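The Second Life of Office Floors

June 2, 2025
By Lemlem Kumsa

When the Dobos insurance company left its building in Griswood, it took the desks and left the carpet. The carpet was gray, glued down and 296 square meters in area. Gebremedhin Admasu, who manages the property, had it pulled up in February and found a concrete slab in better shape than he expected.

"I had a quote for new vinyl on my desk," he says. "I put it in a drawer."

Small landlords across the city are making the same choice. Old offices are being rented to workshops, dance classes and small firms that want open space and few walls. Those tenants tend to ask about two things first, the light and the floor. A smooth, pale surface helps with both, as it throws light from the ceiling back into the room.

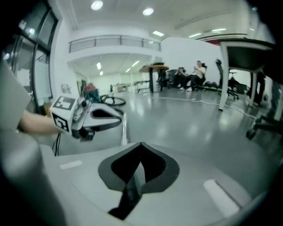 What the work involves

Most of the labor is in removing glue. Kidus Nigatu runs a crew of 5 and charges by the day. His workers scrape first, then grind in passes with finer and finer grit. Cracks are filled between passes. A sealer goes on last, and the room stays closed overnight.

Not every slab is worth saving. Nigatu turned down a job on Rornano Street where 70 years of leaks had left the concrete soft near the outer wall. The owner put down tile.

Upkeep is simple. Admasu's tenants use a dust mop and plain water, and he plans to reseal the busiest areas when they start to look dull. His one complaint is noise. Chairs scrape, voices carry, and he has set aside $1000 for felt pads and wall panels on the upper floor.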